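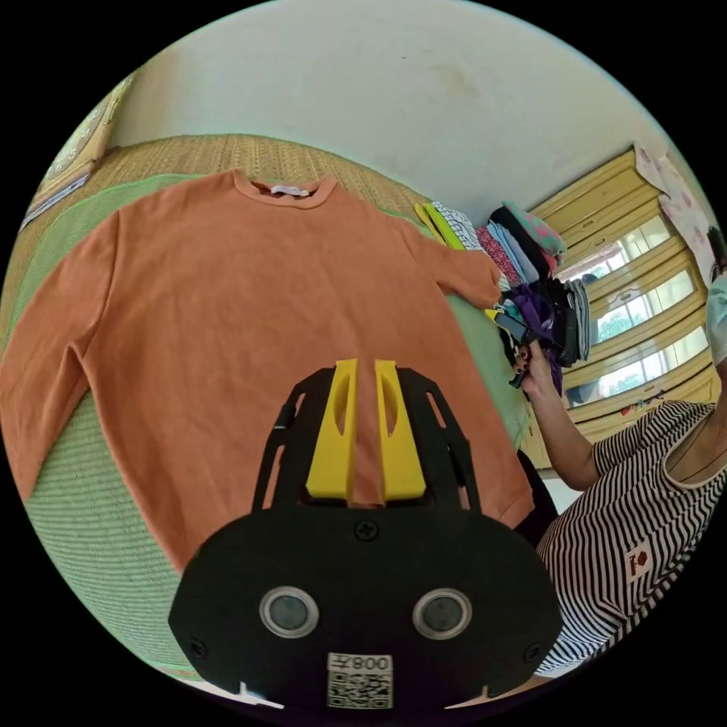 Where do you fold T-shirts if you don't have a big table? On the bed, every single time, with something laid over the mattress first so the wrinkles don't come right back.

I've been folding on beds since I was a teenager and I've tried plenty of other places (the couch, the top of the dryer, one very bad week with the ironing board), and I always end up back in the bedroom. A low bed is the best of all if you don't mind kneeling! You can spread a shirt out all the way, sleeves and everything, and still have room for the finished pile off to the side.

The orange tee is the kind I like to start with. Plain crew neck, short sleeves, a little white label inside the collar so you know right away which side is the back. I lay it flat, smooth it from the neck down with both hands, then bring in the sides and tuck the sleeves back over. Fold up from the hem, fold once more, done. On a good night a shirt takes me 15 seconds, and on a bad night I get distracted and refold the same one 2 times.

My pile never matches, by the way. Pink, navy, purple, black, checks and florals all squashed in together - I gave up on sorting by color back when we lived on Strickland, where I had one drawer for everything. I do sort by thickness now. Thin tops go in the front of the drawer and the fuzzy, heavier cotton goes in back, and that way the drawer still closes.

Oh, and about drawers! I finally ordered the Nurnum dividers I was going on about in May. They cost me $38 for the set and I grumbled all the way through checkout, but they stand up by themselves and my T-shirts have stopped sliding into the pajamas. The Ponum ones I had before were softer and kept flopping over by Tuesday.

Next up is the sweater shelf, which I've been avoiding. I have a bag of cedar blocks ready for it and a free evening, so if I get it done I'll post how I stacked them. And if you've got a trick for folding hoodies so the hood doesn't make a big lump, please leave it in the comments!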